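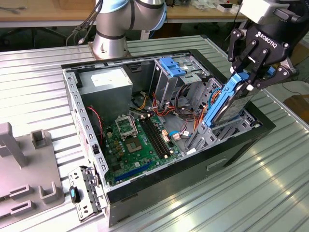 How do you know whether an old desktop is worth opening up? Try it with a known good power lead and a screen first. If the fans spin and something appears, even an error, there's usually enough life in it to be worth an evening. If it stays dead, it can still be a very good box of spares.

## The Ornside tower, side off

This page belongs to the black and silver desktop. I do love this sort of case! Lay it on its side, take the panel away and the whole lot is there looking up at you, power supply in one corner, board across the floor, cables going wherever they please.

The blue plastic caddy is my favourite bit, with a silver 3.5-inch drive sitting in it down at the right-hand end, by the metal guide rails. Caddies make life so much easier than fiddling with four tiny screws in a dark corner (I have lost 11 of those screws in my carpet, and I know because I finally moved the sofa).

Green motherboard, two black RAM slots side by side, and one long blue PCI Express slot near the bottom edge. I'm fond of a coloured slot. Babita Pandey thinks they look like toys and we've agreed to differ.

The socket frame is open, lever and all. Please keep your fingers off that area, and put your tea on another table entirely. I learnt the tea part on a Dudás machine of my brother's and he still brings it up.

Red, orange, yellow and black leads run from the power supply over the middle to the drive bays, all in a tangle. When I do mine I tie the spare ones back with a bit of garden twine, which Natnael Dinsa says is a disgrace, but it holds and I've got 246 metres of the stuff.

Last one, the blue SATA cable, looping round near the corner of the board to its white connector. They're cheap and they do go wrong, so swap the cable before you give up on a drive. Sumeya Ejigu was all set to bin hers, with seven years of holiday photos on it, and a new cable sorted it!

Next up will be the Flotness, once I've found the key for the side panel.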